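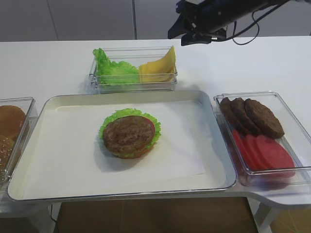
How often did the arm need its fingers wiped down? Every 11 burgers, and again before anybody went home, whatever the log said.

Peninah Mushi had written that on the inside of the cupboard door in green marker, and by July the marker had faded so much that Itzel Trujillo had to tilt her head to read it. She read it anyway, every morning, the way some people read the same prayer. Then she filled the bowl with warm water, took the soft cloth from its hook, and went to wake up the arm.

The kitchen at Lirnthorpe was a plain sort of place, with gray walls and a white table, and the arm reached in over the back of it like an aunt leaning across for the salt. Peninah had looked after it for years before she moved out to Simiyu to be near her sister, and she had left behind a notebook, a jar of spare screws and a great many opinions. Most of the opinions were about cheese.

"It gets up into the joint," she had told Itzel on her last afternoon, with her coat already on and her bag already on her shoulder, though she stayed another hour. "You think you've wiped it and you haven't. You have to open the fingers all the way, and then you have to be patient with it."

So Itzel opened the fingers all the way. She wiped one side and then the other, folded the cloth over and did it again, and ran her thumb along the cable to feel for any stiff place. Then she sent the arm to its four stops — buns, lettuce and cheese, patties and tomato, tray — with nothing to pick up, just to watch it go. At the third stop it came down a hair to the left.

She sent it round again. A hair to the left.

"Korkor," she called, "did you move the patties yesterday?"

Korkor Kpodo came in from the hall with his tea and a guilty face. He had lifted the container out to wash it, he said, and he had put it back very carefully, and he was nearly sure he had put it back in the same place.

Itzel got out the notebook. Page 74 was all about containers, and halfway down, underlined twice, Peninah had written: Before you teach the arm a new spot, push the box back to the old one. The arm is usually right.

She set her palms against the clear plastic and nudged. It slid the smallest bit and settled with a click she felt more than heard. She sent the arm round a third time, and it came down dead center, and Korkor let out his breath and went to find her a cup.

"Write it down," she told him when he came back, and held out the pen.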